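Chapter 4
Paying for the Robot

The arm is the cheap part. Fundcombe bought one for its dish line and budgeted nothing for fingers, mats or the person who wipes up. 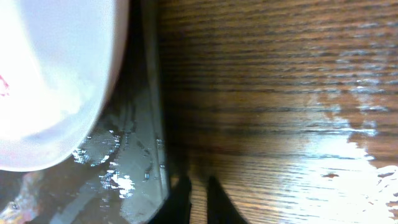 A plan should therefore start with consumables. Fundcombe's first spare-parts bill came to $1,058, against a forecast of $301. The forecast had been prepared on a Friday.

Comments (2)

Perrine Guérin: Is the $301 before shipping?

Lucienne Marchal: Before. Ours at Nilholm was worse.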